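5.2 Flat cloth is still the hard part

We were surprised, and frankly delighted, by how far the Drasham household set has come in a single round. Of its 129 chores, the ones built around rigid things (cups, jars, drawer handles) now run from start to finish with little fuss. Laundry is another story, and to our minds a far more interesting one. A cup has the same shape every time the robot meets it. A shirt or a sheet has a new shape on every attempt, and the policy has to find a place to pinch before it can do anything else.

We ran 400 cloth trials, split between the Sarkton bench and the Rideck apartment kitchen. The Pacheco baseline, trained only on rigid objects, tends to close its fingers on bare fabric and slide over it. Our policy looks for a fold first and lines the fingers up across it. That one change did more for us than any amount of extra force, and watching it pick out a ridge that we could hardly see ourselves was the high point of May.

Low contrast remains the main source of trouble. On striped or printed fabric the folds bend the pattern and are easy to locate. On plain fabric the only cue may be a thin line of shade, and lint can be as bright as the fold itself.

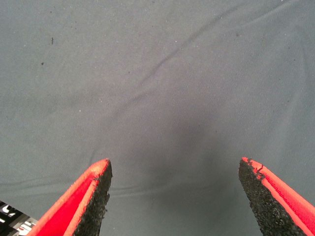
L. author for this section: robot learning lead, Drasham project
Figure 4. Wrist view with the fingers open over blue-gray twill. A shallow crease runs up toward the right, and pale specks of lint dot the cloth.

Views like the one in Figure 4 are where we see the most room to grow. The crease is easy enough for a person to follow, but its ridge and the darker line beside it differ very little from the cloth around them. Pad condition matters too, and we now log chipped or ragged edges before each block of trials.

Can a robot do the laundry yet? Not a full basket. Single pieces on a flat surface are coming within reach, and we plan to add 2 heavier fabrics to the next round.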